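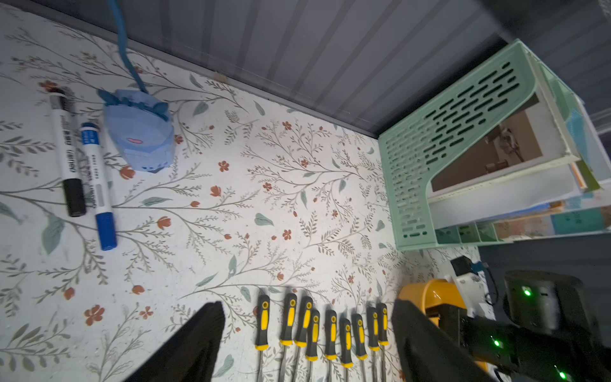
Shared Desk Supplies and Small Tools: Frequently Asked Questions

Applies to the Gultarholm and Dastside workrooms. Cirnedcombe users should read the section on loans first, as the numbering there is different.

General

What belongs on a shared table?
Whiteboard markers, one desktop file organizer, and the hand tools signed out for the current job. Personal items go in the lockers. Chargers and cables may stay on the table if they are in use.

Who can use the supplies?
Anyone with a workroom card. Supplies are for use in the room. Tools can be borrowed, see Loans.

Where is the inventory kept?
In the Arsenault binder, on the shelf inside the door. The February count lists 1,238 items across both rooms, of which 1,156 carry a number. Consumables such as sticky notes, staples and paper clips are not numbered.

My item has no number. Is it ours?
Check the unnumbered list at the back of the binder. If it is not listed, put it in the found box.

Whiteboard markers

Which colors are stocked?
Black and blue on the tables. Red and green are in the supply drawer and are issued on request, as they are used mainly for marking up schedules.

How should markers be stored?
Flat, with the cap pushed on until it clicks. A marker stored tip up for a long period writes faintly, because the ink drains away from the tip. If this happens, cap it and leave it flat overnight before discarding it.

Can I use them on the table covering?
No. The printed coverings are not dry-erase surfaces. Marker ink on a covering should be blotted, then wiped with a cloth dampened with isopropyl alcohol. Test a corner first, as some prints lift. Do not use the whiteboard spray.

How do I tell a dry-erase marker from a permanent one?
Read the barrel. Cap color indicates ink color only. Permanent markers are kept in the packing area and should not be brought to the tables.

Desktop file organizers

What goes in the organizer?
Open job folders, cardboard dividers and loose reference sheets held in a sleeve. Closed jobs go to the cabinet. The small compartments along the bottom are for clips, erasers and similar items.

How full can it be?
You should be able to pull one folder without the next one coming with it. If that is not possible, move the oldest folder to the cabinet.

The organizer tips forward when I remove a folder. What is wrong?
The weight is too far forward. Put the thickest folders at the back and the thin ones in front. Check also that no cable is trapped under the base.

Do the folder colors mean anything?
Light blue is used for jobs in progress at Gultarholm. Orange, green and teal were bought in a mixed pack and have no assigned meaning. Dastside uses tabs and ignores color.

How is it cleaned?
Empty it and wash it in lukewarm water with dish soap. Use a soft brush for the ventilation slots. Dry it fully before putting paper back. Do not use acetone or any other strong solvent on the plastic.

Screwdrivers

Why are they laid out in a row?
A row is faster to check than a pile. Lay them side by side with the handles at the same end and the shafts parallel. Leave a small gap between handles where space allows.

Can they be kept in a cup?
Not on the shared tables. A cup holding several screwdrivers is top-heavy, and the tips cannot be told apart without removing each one.

What is the hole in the handle for?
It is used for hanging. At Dastside the tools go on pegboard hooks at the end of the day. At Gultarholm they go in the top drawer, in the same order as on the table.

How do I choose the right tip?
Match the type first, then the size. The tip should fill the recess in the screw head with no side play. If it rocks, go up a size. If it does not seat to full depth, go down a size. A flat tip should be as wide as the slot and no wider than the screw head.

Is the rubberized grip insulated?
Treat it as not insulated. A rubberized or plastic handle is not evidence of an electrical rating. Work on live equipment is not allowed in either room.

How do I clean the handles?
Wipe them with a damp cloth and mild soap. Degreaser makes some soft grips sticky. Wipe the shaft dry afterward and apply a trace of light oil if the tool will be stored for more than a month.

When is a screwdriver withdrawn?
When the tip is rounded, chipped or twisted, when the shaft is bent, or when the grip turns on the shaft. Put it in the repair tray with a tag. Do not regrind tips yourself.

Cables

Where should cables run?
Toward the wall, behind the organizer or between items, with enough slack that nothing is pulled when a device is moved. Cables must not cross the row of tools or hang over the front edge.

Can I leave a small device plugged in overnight?
No. Unplug it at the wall and coil the cable next to it.

Loans

How long can I keep a tool?
7 days. One renewal is allowed if there is no request waiting.

How many can I take at once?
4. Larger loans need to be arranged with the desk before noon on the day of collection.

I borrowed from Cirnedcombe. Where do I return it?
To Cirnedcombe. Its tools use a letter prefix and are not in the Arsenault binder. If one is handed in here, it waits for the next transfer and the loan stays open in your name until it arrives.

What if I lose something?
Report it at the desk with the item number. Replacement is charged at cost for tools. There is no charge for markers or folders.

Closing the table

What needs to be done before I leave?
Cap the markers. Return the tools to their storage. Push the folders upright. Wipe the covering with a dry cloth and sign the sheet on the door.

The previous user left the table untidy. Should I report it?
Only if something is missing or damaged. Otherwise reset the table and note the time on the sheet.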